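Velley WC-Reinigung — Datenkarte zum Annotationsbestand

Kurzbeschreibung
Velley WC-Reinigung enthält deutschsprachige Annotationen zu Tätigkeiten am Toilettenbecken: Sitz und Deckel bewegen, Becken ausbürsten, Rand und Scharnierbereich abwischen, Bürste zurückstellen. Annotiert werden die beteiligten Teile, ihr Zustand und der laufende Arbeitsschritt. Das Begriffsverzeichnis wird gemeinsam mit dem Bestand Tavares (Waschtisch und Armaturen) gepflegt.

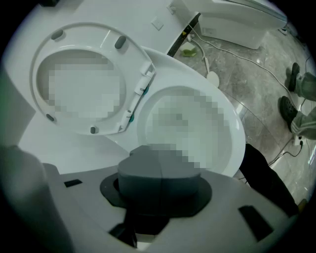
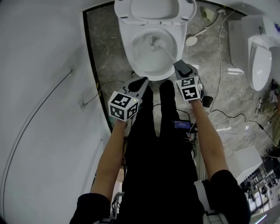
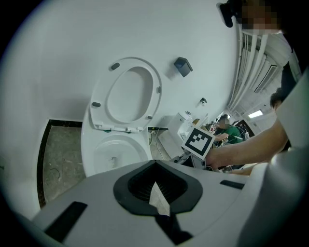
Umfang
Einträge gesamt: 2840
Davon doppelt annotiert: 230
Begriffe im Verzeichnis: 113
Sprache: Deutsch
Stand: August
Ansprechpartnerin: Ermelinda Figueiredo (Rernulitz, Bereich Sanitär)

Aufbau der Ablage
eintraege/ — eine Datei je Eintrag, UTF-8
begriffe.csv — Verzeichnis mit Vorzugsbenennung und zugelassenen Synonymen
zustaende.csv — erlaubte Zustandswerte je Teil
regeln.txt — Annotationsregeln in voller Länge
aenderungen.txt — Änderungen seit der ersten Fassung

Felder eines Eintrags
id: fortlaufende Nummer, wird nach Löschung nicht neu vergeben
teil: Vorzugsbenennung aus begriffe.csv
zustand: Wert aus zustaende.csv, sonst "unbestimmt"
schritt: einer der sechs Arbeitsschritte, siehe unten
werkzeug: Bürste, Tuch, Schwamm oder leer
sichtbar: ganz, teilweise, verdeckt
bemerkung: freier Text, höchstens ein Satz

Arbeitsschritte
1. Deckel oder Sitz öffnen
2. Reiniger auftragen
3. Becken bürsten
4. Rand und Unterseite des Sitzes wischen
5. Spülen
6. Schließen und Werkzeug ablegen

Die Nummern geben keine Pflichtreihenfolge vor. In vielen Einträgen wird der Sitz vor dem Bürsten gewischt, und Schritt 2 fehlt bei trockener Vorreinigung ganz. Wird der Deckel zwischendurch geschlossen, ist das als Schritt 6 mit leerem Werkzeugfeld zu führen.

Hinweise zu den Teilen
Sitzring und Deckel sind getrennte Teile, auch wenn sie gemeinsam hochgeklappt sind. Lässt sich nicht entscheiden, welches der beiden Teile vorn liegt, steht im Feld teil der Sammelbegriff "Sitzgarnitur". Der ältere Begriff "Brille" ist als Synonym zugelassen, wird beim Einlesen aber ersetzt.

Puffer an der Unterseite werden einzeln annotiert. Rückstände sammeln sich bevorzugt an deren Kanten, deshalb führt zustaende.csv für Puffer auch den Wert "Ansatz umlaufend". Ein fehlender Puffer erhält einen eigenen Eintrag mit dem Zustand "fehlt".

Das Scharnier umfasst Hülse, Stift und Abdeckung. Einsätze und Kleinteile in abweichender Farbe gehören zum Scharnier, solange ihre Funktion nicht belegt ist. Vermutungen über Absenkdämpfung oder Schnellverschluss gehören in die Bemerkung.

Bei der WC-Bürste werden Griff und Bürstenkopf unterschieden. Der Kopf hat die Werte "im Wasser", "am Rand", "frei" und "im Halter". Taucht der Kopf nur teilweise ein, gilt "im Wasser". Der Halter ist ein eigenes Teil und wird auch dann geführt, wenn er leer ist.

Beim Becken sind Innenfläche, Spülrand und Außenseite zu trennen. Der Wasserspiegel ist kein Teil, sein Stand wird unter Innenfläche vermerkt.

Qualitätssicherung
Die 230 doppelt annotierten Einträge wurden von zwei Personen unabhängig bearbeitet und danach abgeglichen. Abweichungen betrafen vor allem das Feld schritt an Übergängen, etwa beim Abstreifen der Bürste am Rand: Die eine Seite wertete das noch als Schritt 3, die andere schon als Schritt 6. Festgelegt ist jetzt Schritt 3, bis der Kopf den Beckenbereich verlassen hat.

Ausgangsmenge waren rund 4000 Rohvermerke. Entfernt wurden Dubletten, Vermerke ohne erkennbares Teil und alles, was nur Boden oder Wand betraf. Bodenreinigung wird im Bestand Pukudgate geführt.

Bekannte Einschränkungen
Sauberkeit ist nur grob abgestuft (unauffällig, Belag, Verfärbung, unbestimmt). Glanzstellen auf Keramik und Kunststoff wurden in frühen Einträgen teilweise als nass gewertet; die Korrektur läuft und ist bis einschließlich id 1 bis 900 noch nicht abgeschlossen.
Urinale und Hocktoiletten sind nicht enthalten.
Reinigungsmittel werden ohne Produktnamen geführt. Aussagen zur Dosierung oder Einwirkzeit lassen sich aus den Daten nicht ableiten.

Korrekturen
Fehlermeldungen bitte mit id, betroffenem Feld und vorgeschlagenem Wert an Ermelinda Figueiredo. Neue Begriffe werden nur mit Definition und mindestens zwei Belegstellen aufgenommen. Änderungen an zustaende.csv gelten ab der nächsten Fassung, ältere Einträge werden dabei nicht automatisch umgeschrieben.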